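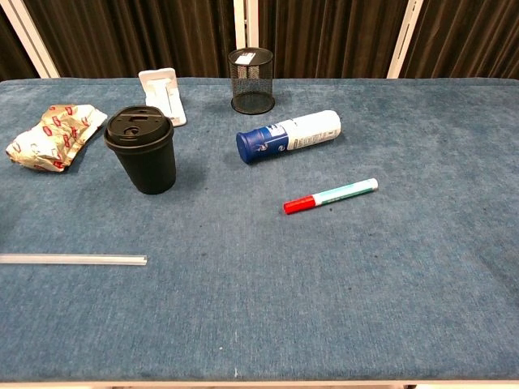
Home | Newsletter | Rooms | Materials | Back issues | Contact

Blue table covers: cleaning, wear and end-of-session clearing

By Nasrin Sadeghi
8 May 2021

Questions about the blue covers have been coming in since January, when the bare tops in the Treltdale rooms were covered. Most concern marks. Several concern what may be left on a table between bookings, and one asked whether the covers can be taken off and washed at home. They can't. The notes below replace the sheet pinned inside the supply cupboard, which was written for the old vinyl and should be thrown away.

The material

The covers are Stinedby needled felt, 2 mm thick, in mottled blue. The fiber is polyester throughout. Needled felt has no weave and no thread direction, so a cut edge does not unravel, but the surface fibers are held only by entanglement with their neighbors. Repeated rubbing pulls them up into a nap. The nap then lies in whatever direction it was last pushed, and areas lying in different directions reflect light differently.

This accounts for most of the reports of "stains." Blue felt seen from one side of a table will show light and dark patches that move or vanish when you walk to the other side. Before treating any mark, stroke it once with the flat of your hand and look again from the opposite edge. If it has changed, it was nap. Leave it. Some of the mottling is also in the dye and won't respond to anything.

A mark that stays put from both sides is dirt. The usual sources are graphite, shoe dust from bags set down on the table, coffee, and the gray residue that comes off the underside of anything metal. Small dark specks that lift with a fingernail are debris caught in the nap and need only brushing.

Brushing and vacuuming

Brush before you vacuum. Suction alone leaves flat particles such as foil flakes and paper punchings in place, where the fibers bridge over them.

Use the rubber-bladed brush, the one labeled Guron on the handle. Draw it toward you in overlapping strokes the full depth of the table, starting at the back edge, and finish with all strokes in the same direction. The stiff bristle brush that used to hang beside it has been withdrawn. It raised enough loose fiber on the first cover to fill the vacuum's dust cup and left a bald strip near the front edge.

Vacuum with the bare upholstery nozzle, low setting, held just clear of the surface. Pressing the nozzle down lifts the felt from its adhesive. If you hear the pitch of the motor rise, you are too close.

The pale strip along the front of each top is bare table and takes an ordinary damp cloth. Keep the cloth off the felt. A wet line along the edge wicks inward and dries as a tide mark, and we have not found a way of removing one fully.

Liquids

Blot, starting outside the spill and working in. White paper towel only; the brown towels from the washroom transfer color when wet. Keep a weight on the last dry towel for 20 minutes, then remove it and let the air do the rest. A hair dryer softens the adhesive. Please don't use one, whatever the video you found recommends.

For coffee with milk, follow the blotting with a cloth wrung out in cool water and a very little dish soap, then a second cloth wrung out in plain water, then blot again. Black coffee usually comes out with plain water alone if it is caught the same day. Older spots should be reported and left. Scrubbing an old spot gives you a clean fuzzy patch with a brown ring around it, which is harder to live with than the spot.

Disposable cups are a recurring source of small spills even when no one knocks them over. The body tapers toward the base, so the footprint is narrow compared with the rim and the center of gravity is high when the cup is full. On vinyl a nudged cup slides. On felt the base grips and the cup tips. Friction under the base is the whole difference, and it applies equally to bottles, vases and tall jars. Anything taller than it is wide should stand well back from the working edge, or on one of the cork mats.

A lid does not change this much. Most takeaway lids will pass liquid through the drinking hole as soon as the cup is on its side.

Foil and other wrappers

Foil wrappers do more harm to felt than their weight suggests. When a laminated wrapper is crumpled, the folds become stiff points, and the points hook fibers as the wrapper is dragged or swept off. The metallic layer also flakes along sharp creases. The flakes are thin, flat and bright, and they show up on blue under the ceiling lights long after the wrapper has gone.

Lift wrappers. Don't sweep them toward the edge with the side of the hand. If the wrapper held chocolate or anything else that softens, pick it up with the printed side out and check the place where it was lying before setting down paper or fabric.

Printed wrappers have not caused any color transfer that we know of. I left a dampened scrap of red-printed foil under a book on an offcut overnight and the felt was unmarked in the morning. That is a single test on a single ink and shouldn't be relied on for tissue or crepe, both of which bleed readily.

Mesh holders

The black mesh cups are staying. They drain dust instead of collecting it, and the contents can be seen from the side. Their weak point is the bottom rim, where the mesh is folded under a wire ring. If the fold opens, the cut ends of the mesh stick out below the ring and catch the nap each time the cup is moved.

Run a thumb around the underside before use, gently. Any cup that catches should go in the repair tray. The fix is a ring of self-adhesive felt from the offcuts box, stuck over the rim after the wire has been pressed flat with pliers. Glue alone does not hold; it has been tried with two kinds.

Lift mesh cups to move them. Holders of scissors and craft knives should be stood toward the back of the table, blades down.

Curtains behind the tables

The dark brown curtains hang directly behind some of the table positions and brush against the back edge when a door is opened. They are a smoother fabric than the felt and shed very little themselves, but the folds hold dust, and it drops on the back third of the table. For those positions, vacuum the curtain first, top to bottom, with the same nozzle. Then do the table.

Keep the table just far enough forward that the hem hangs free. Where there are white posts behind the table, check that the top isn't bearing on them. A table pushed hard against a post will rub paint onto the edge of the felt, and white paint dust on blue is visible from the doorway. It comes out with the rubber brush if it's dry.

Clearing at the end of a booking

Everything comes off the table, including items that belong to the room. The sequence that gives the least rework is as follows.

1. Remove cups and bottles first, holding them by the body and not the lid. Empty them at the sink, not into the wastebasket.
2. Lift off wrappers, napkins and other paper waste.
3. Return holders and tools to the shelf.
4. Brush from back to front.
5. Vacuum if there is visible debris.
6. Wipe the bare front strip.
7. Sign the card.

Reversing the first two steps is the most common fault. Reaching past a standing cup for a wrapper at the back of the table is how the spill in the long room happened, and the cover there has had to be patched.

Expected life and replacement

Hrnčiar, who fitted the covers, tested an offcut on their own rub rig and saw no thinning at 1,000 passes with the rubber brush. Heavier nap appeared well before that and is cosmetic. In our use the front edge will go first, at the place where forearms rest, and the back corners last. The adhesive is the less durable part. It lets go gradually in dry air, so the humidifier is now set to hold 40 percent and should be left at that setting even when the room feels warm enough without it.

A lifted corner can be pressed back if the underside is clean. If grit has got in, don't press it. Put a strip of low-tack tape across the corner and write the table's position on the card.

Spare felt is held in one roll, stored upright in the supply cupboard. It is from the same dye batch as the fitted covers. Please don't take craft pieces from it; the offcuts box is for that, and more offcuts have been added. A second roll is on order from Stinedby, but the supplier won't guarantee a batch match, and a patch cut from it may read slightly greener than the cover around it.

Revised cards will be on the shelf by the door. The old ones have a box for "polish applied," which should be left blank until they run out.

Shares 20 | Comments 2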